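January 25, 2018. Processing log, Flumby papers, reading room side

Back on series 4 after the break. Picked up where the December notes leave off, box 66, which is where the accession sheet and the actual folders stop agreeing. Sheet says correspondence A to K. Box is correspondence A to F, then a wad of Divau branch minutes, then more correspondence but by year. Left original order alone for now, pencilled numbers on folders only.

Rehoused so far this week: 7 boxes. Total in the series on paper is 136. I don't believe it, the shelf list skips from 88 to 91 and there is a half-size box with no number at all sitting behind the Humau map case. Need to check whether that is the missing 89 or something that belongs with the Ko donation.

Metal: staples out of everything before 1950, leave the brass fasteners where they aren't rusting. Used up the last of the small polyester clips. Order more, the 900 pack, the bigger pack came last time with half of them bent.

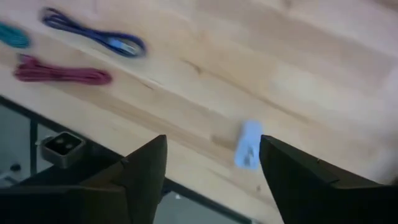 Minutes next. Divau branch ran two sets at once for at least four years, a fair copy in the bound volume and loose drafts on onionskin. Drafts have names the fair copy leaves out (who moved, who seconded, who walked out). So not duplicates, do not weed. Put a note in the scope and content so the next person doesn't.

Onionskin is in bad shape at the top edges. Interleaved the worst ones with unbuffered tissue, no more than 20 sheets a folder. A couple have carbon offset onto the sheet behind, readable if you tilt it. Flagged for scanning, yellow slip.

Series title problem again. Old inventory calls it "Political files, misc." The sheet calls it "Campaign." It's neither really, most of it is land office business with constituents' letters mixed in. Proposing "Office files, Divau and Humau" with dates. Subseries by office, since that's how the folders were labeled when they came in, blue ink for Divau, typed labels for Humau. Where there's no label go by the letterhead.

Restrictions: found a run of pension cases with medical detail, folders 12 through 19 of box 67. Pulled, sealed, separation sheet in place. Seperate shelf for now, bottom bay. Need a decision on closure period before the finding aid goes up. If it isn't decided we post the finding aid without those folder titles and say so at the top of the series, plain wording, "eight folders closed, contact reading room." Last time we left it vague and people drove in for nothing.

Audio: the two reels listed in the old inventory are not in box 70. There is a transcript that says it was made from reel 2. Check the cold room list.

Photos in with letters, should they stay? Leaning yes if the letter mentions them, sleeve and keep in place, cross reference sheet to the photo series. Loose ones with nothing to tie them to go to photographs. Wrote the folder number on the back of the sleeve not the print.

Posted the draft folder list for box 66 to the shared drive for comments, asked mainly about the date brackets on the undated Humau letters. I had them as circa 1931 from the stationery.
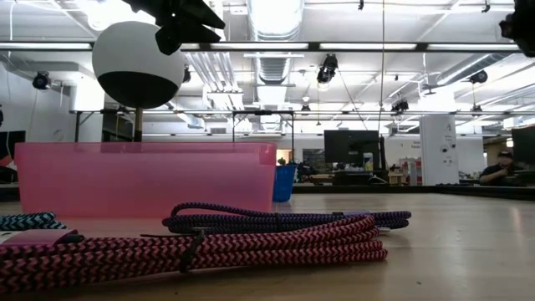

Ko wrote back that the stationery is no good as evidence, the Humau office kept using up old letterhead until the move and some of it is plainly overprinted with the new street number. Suggested going by the telephone exchange instead, three digits before the change and four after. Also said two of the folders I have as Divau look like Humau carbons, check the typist initials at bottom left.

OK so redo. Went through the first of the two, Ko is right, initials match the Humau run. Moved it, left a marker. Second one is mixed, half and half, leaving it with a note.

Circa dates: changed to "undated, before exchange change" in my own list, needs a better phrase for the public version. Roughly a third of the letters have no phone number on them at all. Those stay undated.

Still to do
Box 68 not opened
find out about the unnumbered half box
fix the extent statement, it says linear feet but somebody typed in the box count
labels, printer was jamming on the foil backed ones so hand wrote the last few, redo before shelving
Update control file to match teh new subseries names
ask about the pension folders again

Stopped at folder 23, box 67. Flag is in the box.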